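Teaching a gripper to pick up a cup, one squeeze at a time

Apr 3, 2020 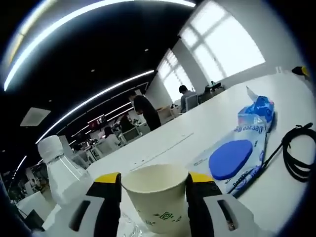

A paper cup between the yellow-tipped fingers of the hand-held gripper, at a desk in the Telham office.

The team lead at Telham has spent most of her working life on industrial arms, the kind that sit behind fences and repeat one path for years. Her current job is different. Her group collects demonstrations of everyday tasks, done by people at ordinary desks, and uses them to train arms that will have to work with things nobody measured beforehand.

She agreed to talk on the condition that we leave names out of it, hers included. "Put down the company and the project," she said. "That's enough."

The project is called Clikimmont, and its main tool is a gripper that a person carries. It has two fingers, a grip for the hand and a camera that looks out past the fingertips. The operator walks up to an object, closes the fingers on it, moves it and lets go. Camera video and finger position are saved together, and that recording is one demonstration.

Before this the group worked only by remote control. An operator sat at a station built by Sterngate, a supplier they still use, and steered an arm in the next room through a pair of handles.

"Remote control is good data," she said. "The arm that made the motion is the arm that will repeat it, so you don't have to translate anything. But it's slow. You don't feel the object. People would hover over a cup for ages before they dared to close."

How much slower? She gave the numbers for one task, picking up a paper cup and setting it down on a marked spot. A trained operator at the station finished 20 good recordings in an hour. With the hand-held gripper the same person made 180.

"That's a simple task, and a person who knows it well," she said. "For anything with two steps the gap is smaller. I don't want someone reading this and thinking it's always like that."

Paper cups come up a lot in conversation with her. They are light, they slide if you touch them off center, and they dent. A rigid mug forgives a hard squeeze and a paper cup doesn't. She asks new operators to start there because their mistakes are easy to see, both on the cup and in the recording.

"Most people squeeze too hard on the first day. Then we tell them, and they squeeze too softly and drop it. After that they settle down."

The group has 4 written rules for operators. Come in at a steady speed. Close the fingers only when both are beside the object. Hold still for a moment before lifting. Let go completely before backing away. The third rule was added last, after they found that a trained arm would begin to lift while its fingers were still closing.

"It had learned that from us," she said. "We were all doing it. A person can lift and close at the same time and get away with it. The arm couldn't."

I asked whether it matters where the recordings are made. She said it matters more than she first thought. Their early set came from one table against a plain wall, and an arm trained on it did badly as soon as the table was moved near a window. Now they record at working desks in the open office, with bottles, packets and cables left where they are, and with other people getting on with their day in the background.

"We used to tidy up before each session. I had to ask people to stop," she said. "Someone still does it now and then — I come in and the desk has been wiped clean."

Daylight is another matter. A bright window can wash out part of the picture, and the group argued over whether to pull the blinds. They decided to keep those recordings as long as the fingers and the object could be seen clearly.

Not everything is kept. In the last batch they went through 1213 recordings and threw out more than she had hoped, mainly for late starts and for fingers that left the camera's view. She would not give the share. Checking is done by a person watching at double speed, and she sees no way around that for now.

The recordings go to a second group, at the Vilela site, where the arms are. That team mounts the same finger design on the end of each arm, so that what the camera sees during training stays close to what it sees at work. Small differences still cause trouble. A worn fingertip pad changes how a cup sits, and the pads are now swapped on both sides on the same schedule.

She has not given up on remote control. When an arm fails at a task, an operator takes over through the Sterngate station and finishes it, and the correction is added to the training set. In her view the two methods do different jobs: the hand-held tool for getting a lot of ordinary examples, the station for the moments when the arm is already in a bad position.

In May the group plans to start on tasks that need two hands, such as holding a bottle while turning its cap. That means two grippers per operator and two recordings that must line up in time. They have tried it a few times.

"My wrists hurt after an hour," she said. "So we'll need to make them lighter first."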